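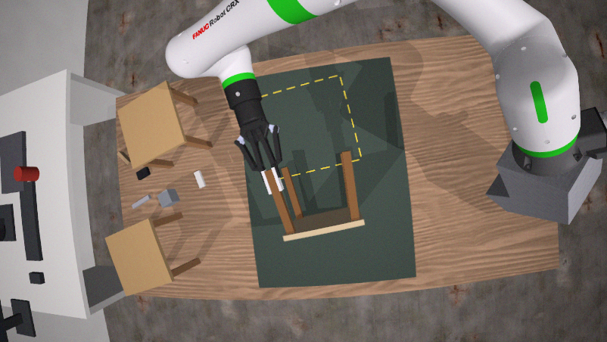 *The arm with one leg of an upturned stool between its finger pads. Simulated workcell.*

# Can it build a stool yet?

Drurkon makes a small wooden stool: square seat, four legs, nothing fancy. It is sold through a shop in Haravmont, and people still put the legs on. The owners asked whether a robot arm could take over that job, and then whether the same arm could do it in a customer's home. The short answer to the second question is no. The first takes longer.

All of the work on this page was done in simulation. Luvik, the project name for the tests, runs the job on a computer before anyone bolts an arm to a real bench. Nearly 3000 attempts have been run so far, and the stills come from those.

Holding a leg is the easy part. The legs are square, the pads are flat, and the grip seldom slips. Getting the leg lined up with the seat is where most attempts go wrong. A person feels when a peg is a hair off and wiggles it. The arm has to be taught the wiggle, and it is slow – a leg that takes a worker a few seconds can take the arm 2 minutes.

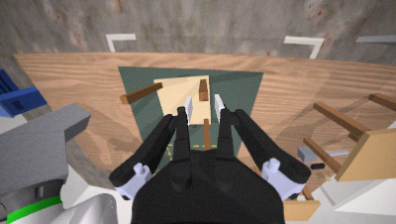

**Saqib Lodhi**

A seat panel on the mat, with one small block upright near its corner and two long sticks lying close by. For a person at a kitchen table this is the start of an easy quarter of an hour. For the software it is a sorting problem first. Which stick comes next, which end goes down, and can the fingers get around it without pushing the panel away?

I spent most of August on that last question. Sticks lying flat against the panel were the worst. The arm would reach for one and shove the panel along with it. We tried slowing the approach, and then picking from the far end of the stick. Picking from the far end helped more.

Small mistakes also add up. A panel that shifts a little on leg one is a bigger problem by leg 4. In the last batch of 500 attempts, the first leg went in far more often than the last one did. Warraich, the shop that would host the real arm, wants those two numbers much closer together before it gives up any floor space.

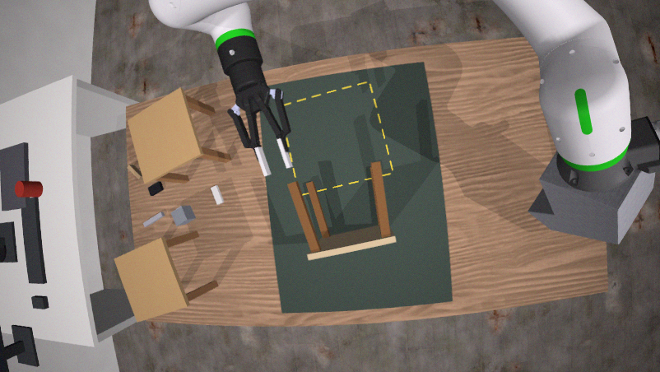

*Open gripper beside the upturned stool, with a second arm to the right and two more stools on the left of the table.*

Shop-floor work suits a machine better than housework does. The table stays put, the mat marks where things go, and the parts are the same every time. A house offers none of that. I would expect an arm to help with stools at Warraich well before one puts together a bookcase in somebody's bedroom.

Next up is the same job with the parts placed at random on the table.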